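Two Grippers, One Arm and a Lot of Dark Wall

She had the simulator running before I sat down. The engineer who looks after gripper trials at Urusgate has spent most of September in a rendered room, deciding which hand goes on a two-armed robot named Ivamar, and she's still excited about it on a Monday morning.

"I thought the fingers would be the whole story," she told me. "Then I started moving the camera, and that was half the story right there!"

Her team has run 1057 grasp attempts with two finger sets, a long narrow one they call Stidstead and a stubbier one called Wilczyńska (after the street the office is on). Each set gets the same targets and the same controller gains. The camera view is the part that changes, from one set well back on the body to one riding right behind the fingers.
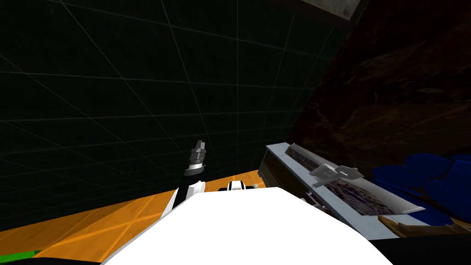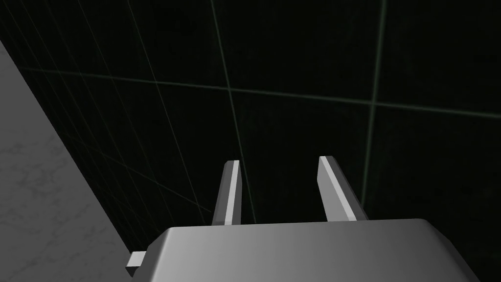

The body view and the close view, both from the simulator.

What the close view gives you, and what it takes away

"From behind the fingers, I can see the gap," she said. "I can see both tips and judge the angle. It's wonderful for the last bit of a grasp. But I lose the room. If the tray is off to the side, I have no idea it's there."

The body view is the other way around. She can see an arm and the tray together, which makes planning the reach much easier, but the fingers get small and a slight tilt is hard to read. Her favorite setup so far feeds both views to the controller and hands over to the close one for the final 4 centimeters.

Does the finger shape matter after all? She laughed. "Oh, it matters! Stidstead is lovely on flat, angular parts. Wilczyńska forgives me when I come in crooked, and I come in crooked a lot."

Next on her list

There are 11 more objects to get through, most of them soft, and a slower wrist setting she wants to try. She would also like to repeat the early runs, done before she fixed a delay in the close camera. "I don't trust those numbers yet," she said, already loading the next one.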